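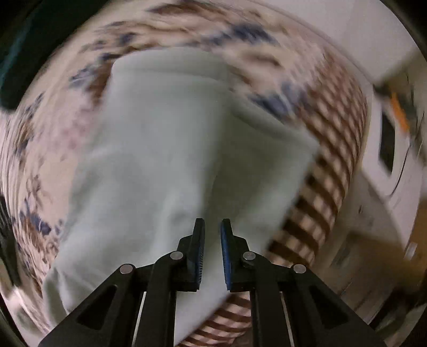 Emeritus status for adjunct faculty

registrar_villalobos
The Faculty Handbook reserves emeritus rank for full professors. I propose extending it to adjuncts who have taught over 100 courses. Natsumi Ogura of church history would qualify.

argate_dean
I must disagree. The rank carries library and office privileges, and our building has 2 spare offices.

registrar_villalobos
Library access alone would suffice.

fudness82
Seconded. Please place it on the June agenda.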